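Puner cell – where we've got to
Progress report to the Rosser fund
10/29/24

Hello all,

You asked for something longer than my usual paragraph this time, so I've put the kettle on and gone back through the cell diary from May onwards. Most of this is about looking after the Puner cell, since that's what the second half of your money was meant for, and a bit at the end is about what I'd like to do next. I've put the spending near the bottom, but I know some of you go straight there, so go on, I won't mind!

First, the short version. The cell is up and working on most days we want it. The arm has had its first proper service, the gripper has new fingers, the wrist camera has been remounted and recalibrated, and we've got a maintenance routine written down that somebody other than me can follow. What we haven't got is a table surface that stays as clean as I'd like, or the spare gripper we ordered from Trisel.

The arm

When I last wrote, the arm had a knock in the second joint. You could hear it on the way down but hardly ever on the way up, and it drove me mad for the best part of a fortnight. I had the covers off twice and found nothing. Then Tahsin Wijesinghe suggested we stop looking at the joint and look at what it was bolted to, and there it was: two of the base bolts had backed off, and the whole arm was rocking a hair every time it slowed down. We took all the base bolts out, cleaned the threads, put them back with thread lock and torqued them up in a cross pattern. The knock went. I felt a bit daft, but it's now a line in the monthly check, with paint marks across the bolt heads so anyone walking past can see if one has moved.

The service itself was due at 2000 hours and we did it within the same week the counter rolled over. Grease in the lower joints, a new belt in the wrist, new backup battery. The old belt wasn't in bad shape, to be fair to it, and I've kept it in a labelled bag in case we're ever desperate. We lost two working days over the service, mostly because the wrist cover has a connector behind it that you can't get at with a normal hand. Next time I'll borrow someone with thin fingers.

The fingers

This is where most of my time has gone. The hard fingers that came with the gripper were fine on boxes and hopeless on anything round or slippery, so we moved over to soft dark grey ones. They hold far better. They also move about more, and that's the bit I hadn't budgeted for. A soft finger gives a little at the root, so the place where the software thinks the tips are and the place where the tips really are drift apart as the material beds in. After a few days of use our picks were landing to one side, and we were blaming the camera for it.

What we do now is quite simple. Each new pair gets fitted, opened and closed for ten minutes with nothing between the fingers, and then the fixing screws are nipped up again before anybody measures anything. Then we run the tip check against the calibration pin and write the offset into the cell diary. If the offset has shifted by more than a millimetre from the last entry, the pair comes off and gets looked at. We've thrown away one pair so far, which had started to split along the inside edge.

I did try gluing a strip of harder rubber inside the first pair to stiffen them. Don't bother, is my advice. It peeled.

The camera

The camera at the wrist had been held on with the bracket it came with plus, I'm afraid, a cable tie. It now sits on a proper machined plate with dowel pins, so it goes back in the same spot after every service. That one change has saved us more bother than anything else in this report. Before, taking the wrist apart meant a whole morning of recalibration. Now it's a quick check, and we only redo the full thing if the check fails.

The cable was the other weak point. It used to be pulled tight whenever the wrist turned fully over, and we had odd dropouts that I put down to the Atura software (sorry, Atura). It was the cable. There's a longer one in there now with a loose loop and a clip, and I haven't seen a dropout since.

The frame and the table

The frame round the table is aluminium extrusion, and it picks up every bit of grime going. The corner post and the side rail had got scuffed and marked, and there's a whitish residue along the rail that I haven't managed to shift with plain water. The tabletop gets specks and streaks on it too. It sounds like a fussy thing to put in a report to a funder, but dark bits on a white surface do get picked up as objects when the sensitivity is turned up, and then the arm goes off to fetch a smudge. So wiping down is on the start-up list.
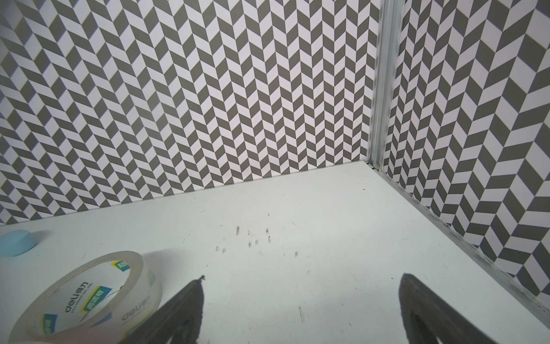
Tahsin Wijesinghe read a draft of this and wrote back that the wipe-down ought to come before the tip check on the list and not after it, as it does at present, because grit on the table ends up on the soft fingers and then you're measuring the grit. He'd also like us to stop using the blue paper roll, which sheds, and go over to lint-free cloths. Fair points, both of them! I've swapped the order and asked for the cloths.

I use packing tape as one of my test objects, by the way, and I'd recommend a roll to anybody setting up a cell like ours. Lying flat it's awkward to get hold of, the see-through layers confuse the camera nicely, and if the offsets are out you know straight away. The patterned walls are staying as they are for now. I thought about covering them for a plainer background, but all our calibration records have been made with them up and I'd sooner not start again.

Money

Spending on the maintenance side for the period comes to £3565. The biggest part of that was the machined plate and the service parts, then the fingers, then the cable and sundries. The Trisel gripper isn't in the figure, as it hasn't been delivered or invoiced. They've given us a new lead time of 14 weeks, which I'm not thrilled with. If it slips again I'd like your blessing to cancel and buy a second set of jaws for the gripper we've got – it would cost less and cover us for most breakdowns, though not for a dead motor.

What's next

Before the next report I want to get the tip check running by itself at start-up, so it doesn't depend on one of us remembering. Atura say the hook for it is already there and it only needs a small script, and I'll believe that when I've written it. I also want a proper go at the residue on the rail, and I'd like to train a second person on the full service, start to finish, with me sitting on my hands in the corner.

Could you let me know two things, please? Whether you're happy for me to cancel Trisel if it comes to that, and whether you want the diary pages sent over with the next report or just kept here for you to look at when you visit. They're a bit greasy, I warn you, but they're all there.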